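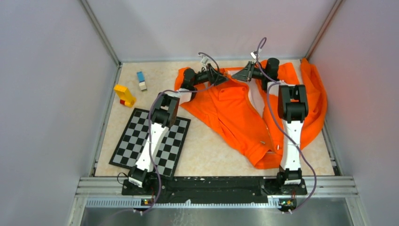

Mar 14, 2024

It is recorded with gratitude that my grandson, Rui Fonseca, attained the age of eighteen years this morning. His mother telephoned shortly after breakfast to confirm that he had risen, eaten and accepted the congratulations of the household with reasonable grace. I spoke with him for a few minutes. He was courteous, and enquired after my hip, which I reported to be much improved.

The family assembled at Bunden for the midday meal. Those present were his parents, his sister, both of the Brandão cousins and their mother, and myself in the chair nearest the heater, that place having been assigned to me some years ago without discussion. Apologies were received from the Wekwood side of the family, the road being under repair and the baby having a cold. A card was sent in their stead and was read aloud before the cake.

Lunch consisted of the cold chicken, the potato salad prepared according to my late husband's method, and bread from the bakery at Prilitz. The potato salad was judged to want mustard. I concurred with this finding and have amended the recipe accordingly. The cake was lemon, as has been customary since Rui was 5, when he declared a formal objection to chocolate that he has never withdrawn.

After the meal I presented him with his grandfather's watch. It had been held in my dresser drawer pending this occasion, and was serviced in the new year at a cost of $145, a sum I consider fair for the labour involved. I had prepared some remarks and did not deliver them in full. It was sufficient to say that his grandfather had worn it on the day Rui was born, and had consulted it in the hospital corridor so often that a nurse offered him a seat. Rui put it on at once. The strap will require a further hole.

I also advised him that the savings account opened in his name at his christening may now be transferred to his own control. The balance stands at roughly $2,000. His father expressed the hope that it would be applied to his studies. Rui undertook to consider the matter, and his sister proposed a motorbike, a suggestion that received no support from the adults.

In the afternoon the albums were brought out. There is a good one of him on the back verandah at 2, wearing my gardening hat and nothing on his feet, and another of him asleep against the dog. I had forgotten how fair his hair was at that age. His mother has asked to borrow the green album for copying and I have agreed, on the understanding that it is returned before the end of March. The last loan extended well past the period approved.

The cousins left before dark. I was driven home by Rui himself, on his new licence, at a speed with which I could find no fault. He carried the leftovers to the kitchen, put the bins out unasked, and kissed me at the door. The watch was still on his wrist, turned a little to the inside, the way it was always worn.

Matters outstanding: thank-you note to Wekwood; mustard; the remaining cake to be taken next door in the morning.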